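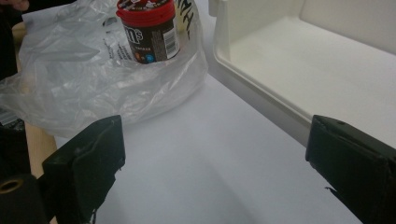 Alois Ammann
21/01/2022

We've moved our walking club off one big group chat and on to Bruvley. A few people asked how it went, so I'm putting it all in one thread.

Background first. The Erkach club has 174 members. Until November every one of them was in a single chat. Route changes, lift offers, lost gloves and birthday wishes all went in the same place. I muted it for most of last year and I was supposed to be running it.

What finished it off was a change of car park. The message went out the evening before, and by morning there were so many replies on top that 13 people drove to the old one. They weren't pleased and I don't blame them.

Bruvley is a messaging app built round topics. You make a group, then split it into rooms, and each member picks which rooms make their phone buzz. There's one room called Notices that only organisers can post in. That was the bit I wanted.

Thaddäus Hauser, who does our routes, wanted Skokham instead. We tried both for a fortnight. Skokham has better maps and you can drop a pin straight into a message. But it needs an email address to sign up, and plenty of our members don't use one from week to week.

Bruvley signs you up with a phone number and a code by text. The code took several minutes to reach some people. If it doesn't come, don't keep pressing resend – each new code cancels the last one.

The old chat history doesn't come across. You can export it as a text file, which I did for ours, but the photos are saved separately with names that mean nothing. I kept 681 of them and let the rest go.

Battery use is fine on my phone. Thaddäus has an older one and says it drains faster with location sharing on. He's turned that off except on walk days.

Things I don't like. Search only looks in the room you're in, so you have to remember where a thing was said. Voice messages stop playing when the screen locks. And the desktop version signs me out every few days.

Cost: free for us. There's a paid tier for bigger groups with file storage and so on. We share one route sheet a week as a PDF, so I haven't looked into it much.

Someone asked about the Lehner group, who we share the minibus with. They're staying where they are. We've made a room for minibus bookings and their organiser has joined just that one. It works well enough.

We still ring the members without a smartphone. Same list as before, same people doing the ringing.

Numbers, as I was asked. Bruvley shows organisers a count, and we've had 3062 messages since we started. Most of those are in the chat room, which I've muted. Notices stays short and people seem to read it.

If you're moving a group yourself, set a closing date for the old chat and stick to it. We left both open too long and had two conversations going about the same stile.

Saturday's route sheet isn't ready yet – Thaddäus is still waiting to hear whether the lower path is open. It'll go in Notices when he knows.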